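Speaker notes - packing and cases talk, stores and loans evening, Okunstead
December 2019
(Mudassar Farooqui. Cường Tăng on slides, nod when you want the next one)

Slide 1. Title. Don't read it out. Say hello, say who I am, phones off, tea at the back after.

Slide 2. Why cases at all
- loans store holds 1,791 items. Small things mostly. Microphones, lenses, gauges, the odd clock
- 94 came back damaged in the year to May. Pause there
- only 3 of those were in a hard case when it happened. The rest: carrier bags, cardboard, one pillow case
- so tonight is cases. Not insurance, Cường did insurance last time and it took an hour

Slide 3. Reading the outside of a case
- ribs on a lid. Raised bits take the knocks and the scuffs, flat panel between them stays fairly clean, so labels go on the flat panel
- label small, square to the front edge. Code you can read out over the phone
- never on a rib. Peels within a week, we've all seen it
- check where lid meets base. Run a thumb along the seam. Grit in there = lid won't sit down

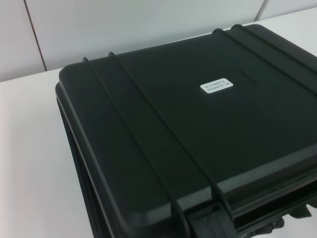
Slide 3: black hard case, lid ribs in pairs, small white label on the flat part between.

- two lines on the label. Ours should be the same, name on top, code under. Resist the third line
- ask the room: who has a case at home with no label on it? Hands up. (Everyone.)
- the Hundari cases have the label on the base. Daft place for it. You have to tip the thing over to find out what it is

Slide 4. Lifting and carrying
- quick one. Catches shut before you lift, both of them, even if its only across the room
- don't stack more than we have shelf for, the Abbasi rack bows in the middle
- skip the story about the stairs unless time

Slide 5. Opening up
- flat surface, lid clear of the edge, then open
- dark inside is the problem. Black plastic, black foam, black lens cap. You will miss things. Use a torch!!
- pale or coloured bits show up straight away. Anything we buy new for inside a case, buy it in a silly colour

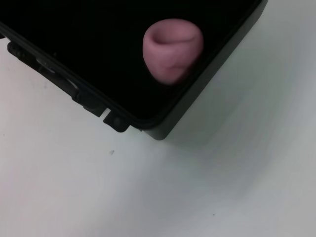 Slide 5: open black case, one small pink piece inside, near the wall.

- leave this up a moment. Everyone's eye goes to the pink. Exactly the point
- compare w/ how hard it is to make out anything on the case's own inside
- small soft bits want a pouch or a cut-out, otherwise they end up against the wall or in a corner
- inner lip: wipe it. Seal can't do its job with crumbs on it

Slide 6. The kit list
- one card per case, inside the lid, pencil
- borrower ticks it out, we tick it back in. Takes a minute
- Clerka sheet has 331 cases on it now, still typing up teh rest. If yours isn't on there tell Cường tonight, not by email, he is drowning
- old cards: bring them in, don't bin them

Slide 7. Foam
- pick-and-pluck fine for one job. Goes crumbly after a couple of years
- cut foam lasts longer, costs more. Have the samples in the blue bag, pass them round, get them BACK
- no foam at all is ok for cables, nothing else

Slide 8. Questions
- someone will ask about wheels. Answer: not on anything under knee hight
- someone will ask who pays. Point at the loans form, section on deposits
- chairs stacked by half nine, keys to Cường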